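Kofler soft finger pads, the 12-piece workshop set
Reviewed by Leonie Imhof
Nov 10, 2024

I have wanted to write this one up since May, when the first set of Kofler pads arrived at our shared workshop in Poltville and I stayed two hours later than I'd meant to, just squeezing things with them. I've now used them for long enough to have proper opinions, and most of those opinions are very happy ones!

A bit of background for anyone new to these pages. Thaddäus Gasser and I have been building a fruit-sorting setup in our spare evenings, with a white arm on a grey table and software we've mostly written ourselves. The arm we got working fairly early. The fingers were the misery. We printed our own, glued on strips of rubber, tried bicycle inner tube (smelly), tried kitchen sponge (worse), and every one of them either skidded off the peel or left a dent you could lose a thumb in.

The Kofler set is a box of block-shaped pads in a pale beige, with the screws, a little hex key and a folded sheet of instructions that is better in German than in English. They bolt straight on to a standard finger mount. Ours is a Tarken mount with the older hole pattern, so we had to open up two of the holes slightly — ten minutes with a hand file, and no harm done. If yours is the newer pattern you can skip all that.

What I love is how forgiving they are. With our home-made fingers I had to get the approach almost perfect or the whole pick was ruined. With these I can come down into a heap a bit off to one side and the pad settles against whatever is nearest. Oranges are a lovely test for it, all that dimpled peel and nothing flat to get hold of, and when they're piled up touching each other there's hardly any gap to work into. 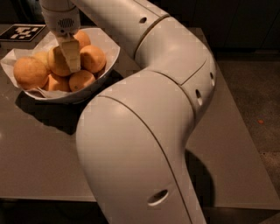 Thaddäus was the doubtful one. He thought a pad this thick would be too clumsy for a full bowl and wanted to go back to something thin and printed. So we kept a log, every attempt, over the whole summer. We stopped at 3877, mainly from boredom, and in the last 400 the pads had dropped so little fruit that he ordered a second set himself and has not mentioned it since.

Wear is good too. The first pair lost its corners after a few weeks, then stayed just as it was. They wipe clean with a damp cloth, though orange oil does make them a touch slippery and I'd give them a rinse at the end of the evening. Don't use solvent. I did, on one, and it went tacky and picked up every hair in the building.

Grumbles? A couple. The screws are soft and I rounded two of them. The spare pads come loose in the box with nothing to say which are left and which are right, and they are different, so mark them with a pen when you open it. I also wish they came in a darker colour, as pale beige shows every smudge.

At 50 euros the set isn't pocket money for a hobby build, but I spent more than that on filament for fingers that didn't work. Next on my list is the Uvwood tabletop clamp, which Thaddäus has already borrowed for something else entirely. I'll review it once I get it back.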